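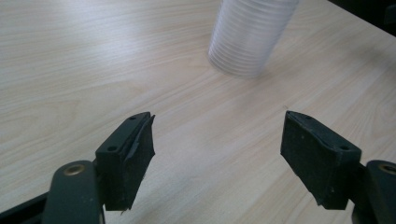 My aunt Ragnheiður has been following the ceasefire talks between Garow and Ivness much more closely than I have, and she rang me last night quite worked up about the prisoner exchange. I was tidying up after our community evening, still had a tall stack of clear plastic cups on the table, and ended up on the phone for an hour! The news said 779 detainees go home in the first stage, but she read 984 in the Hafstein paper. Are these different lists, or has somebody got it wrong? And does the exchange have to finish before the proper talks open in Stillholm? I'd love to be able to tell her something sensible.

Védís Bundgaard

**Gunhild Riis**

Hello Védís, and please give your aunt my regards, she sounds like my kind of person. They're two different lists, as far as I can follow it. The 984 is everybody both sides have agreed to let go. The 779 are the ones whose papers have been checked already, so they travel first, and the remainder wait on the review panel (which was meant to report in September and didn't, but that's a whole other story). The Hafstein paper tends to print the full figure and leave the stages for further down the page, so it's an easy one to trip over.

As for Stillholm, the delegations can meet once the first stage is done. They don't have to wait for everybody. I'd keep an eye on the six men Ivness has objected to by name, though, as the Garow side has been pretty stubborn about them and I wouldn't be surprised if they hold up the opening.

**Bjartur Skov**

I heard almost 1000 on the radio so I'd go with that. They'll be arguing about it for years anyway.

**Sigrún Hjaltested**

Bjartur, that'll be the 984 rounded up, love. I agree with Gunhild on the rest, except I understood the monitors had to sign off on the first stage before anyone sits down in Stillholm, and that could easily add a week or two. Worth asking at the library if they still keep the full text of the agreement behind the desk. Mine did, and the lady there was very patient with me.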